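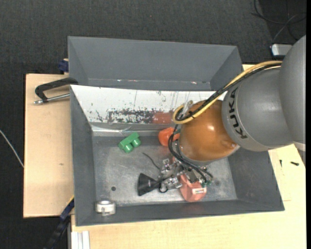
What happens to the vegetables in a box scheme delivery once they reach the member's kitchen?
Most are eaten within nine days, but the leafy items are not, and they account for the greater part of what is thrown away.

7 min read

4. Results

4.1 Use of box contents by item type

The 24 households in the Dutdale scheme kept kitchen diaries from June until the last delivery of the season. Together they recorded 685 separate items, an item being one bunch, head or bag as packed by the grower. Diaries were kept on paper, fixed to the fridge door or the inside of a cupboard, and collected when members came for their boxes.

Here we set out the fate of all items by type. Of the 685, members reported throwing away or composting 146, either whole or in large part. Lettuce, spinach and mixed salad bags made up most of these. Roots did far better. Carrots and beetroot were often still in use when the next box came, and several households stopped counting them as part of any one delivery. Where this happened we gave the item to the earlier box.

Herbs were hard to classify. A member might use a few stalks of parsley on the first evening and find the rest limp a week later. We recorded these as part used, and they are left out of the 146.

4.2 Planning and storage

Households that wrote a meal plan on the day of delivery wasted less than those that did not, though the difference was small in the early weeks when the boxes were light. It grew once courgettes and beans began to arrive together. One member, whose plot neighbours were also giving her courgettes, asked to have them left out of her box altogether.

Washing greens on arrival had a mixed effect. Members who washed and dried them, then kept them in a lidded tub with a cloth, reported good results. Those who washed them and put them back in the bag lost them sooner than members who did nothing. The diary form did not ask how well the leaves had been dried, and we would add that question in any repeat of the work.

Only 3 households froze or pickled items on a regular basis. All of them had done so before joining the scheme. This agrees with Hagedorn's earlier study of the Kellolport growers, in which preserving was a habit brought to the scheme and seldom picked up from it.

4.3 Missed deliveries

The scheme skipped one delivery in midsummer and added it to the end of the season. Members were told two weeks ahead. Diaries for the skipped week show older items being used up, mainly cabbage and kohlrabi - the two items most often described as "still there". Waste in the week after was the lowest of the season.

The added box was mostly squash, onions and potatoes, and few of these had been eaten when the diaries closed. We cannot say how they were used.

Comments (3) Shares 24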